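Robotics Club Notes

Well, what a fall it has been for the robotics club! When Oskari Kallio first put up the sign-up sheet, we were hoping to fill one table, and instead we have had to borrow chairs from the art room (thank you, art room) and split into two groups so that everyone gets a proper turn at the keyboard.

The older group has spent most of the term in the simulator, getting a two-armed robot they have named Kuvura ready for the Istarness Student Challenge in December. The task sounds simple enough – find an item in a kitchen, pick it up, and set it down where the judges ask – but every run takes place in a different made-up room, and some of those rooms are very odd indeed. Each team gets 60 runs, with a top score of 100, and Raili Rissanen has been keeping a notebook of every grasp that went wrong and what the students changed afterward. It makes wonderful reading, if you have a spare evening.

Onni Turunen wrote most of the code that opens and closes the grippers, and Brijesh Shakya has been patiently working on getting the two arms to stay out of each other's way, a job he says is a lot like sharing a small kitchen with his brothers.

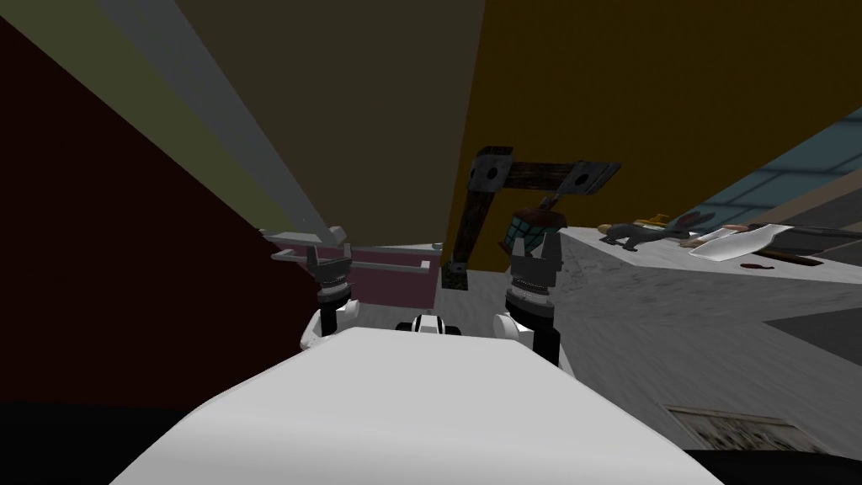 Kuvura's view of one of the practice kitchens, with both grippers open and a rabbit figurine at the back of the counter.

Families are warmly invited to our open practice on 12/01/2024 in the Tuominen Room, where the students will run the simulator on the big screen and let younger brothers and sisters have a try at steering. Pentti Lahtinen is bringing cinnamon rolls, and we could still use four more extension cords if you have any at home – please put your name on them!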